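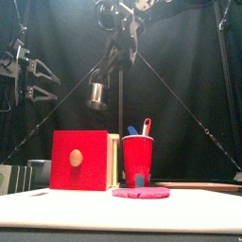 In defense of the junk drawer

2025-01-24

Every February my sister-in-law's neighborhood in Larkstead does a big group declutter, and every year somebody posts the same rule on the community page: if a drawer doesn't have a purpose, empty it. I hate this rule! I have hated it since I first read it, and I've finally got the time to complain properly.

My own offender is a little wooden box with one drawer in it. I bought it secondhand in Akside for 2 dollars, and it has never had a purpose for one single day. It has had birthday candles in it, and dead pens, and a key to a bike lock I no longer own. For most of last year (all 366 days of it, leap year) it held a ball of string and a cookie cutter shaped like a boot. Kids love it. Hand a kid a tablet and they'll sit there, fine, but put a small drawer with a knob in front of them and they have to know what's inside. Then they have to put something in it. Then you have to guess what it was.

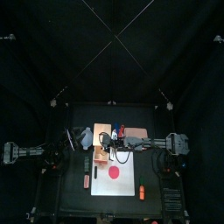

And the something is usually modeling dough, I'll grant you that. Dough gets into the corners and goes hard and you end up scraping at it with a butter knife. I still say it's worth it. A drawer that can be wiped out and filled again with any old thing is a better toy than most of what's sold as one, and it's a pretty decent piece of furniture too.

The tidy people will tell you to buy inserts. I looked at some at the Gondivmont outlet, little trays with a slot for this and a slot for that, and the biggest set came to 100 dollars. For a drawer! I'd have to go out and find things that fit the slots. Same goes for kitchen utensils, by the way – I keep mine standing up in a cup and I can grab the spatula without opening anything at all.

So by all means clear off the table. Wash the cups, throw out the dough that's gone crumbly, take the old jugs to recycling. I did most of that this week and it felt great. But leave one drawer alone. Mine currently has a domino in it and two rubber bands, and I'm keeping both rubber bands.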